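Davside Housing Services has supported residents moving to smaller homes since it opened its advisory office in the old town. Johanna Wieser, who leads the service, spoke with us on Monday, January 29, 2024, about how households decide what to keep.

"People expect furniture to be the hard part," Wieser said. "In our experience, small belongings take far longer." A first visit lasts two hours and covers a single room.
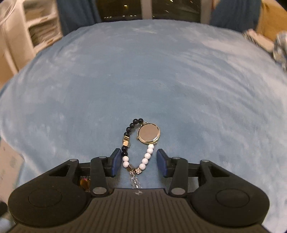 Advisors do not recommend what should be given away. Residents set the pace, and relatives are asked to wait until the second visit before taking part. "A daughter may mean well and still hurry her mother," Wieser said.
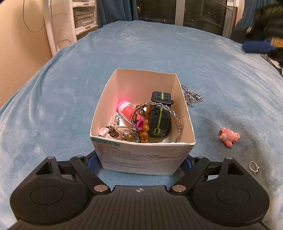

Small accessories and jewelry gathered in an open box on a bed.

The service assisted almost 100 households last year. Demand was strongest in the Nukmont district, where several older buildings are being renovated. Wieser has asked for funding to train 13 additional advisors.
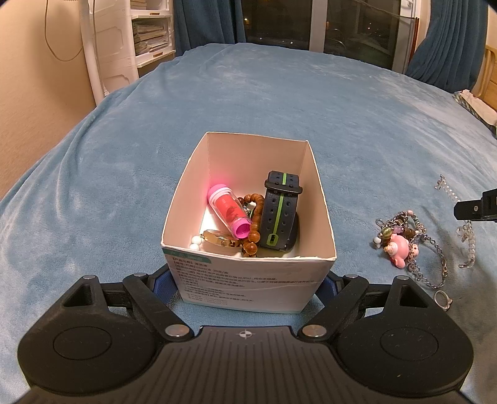
Asked about storage units, she was cautious. "They have a place when a lease ends early. As a long-term plan, they are expensive, and many residents never return to sort the contents."

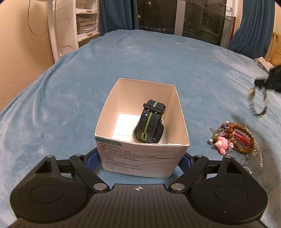

An open white box with a printed label on the front.

Applications for the spring program open in February. Residents may apply in person or by mail, and the first visit is free of charge.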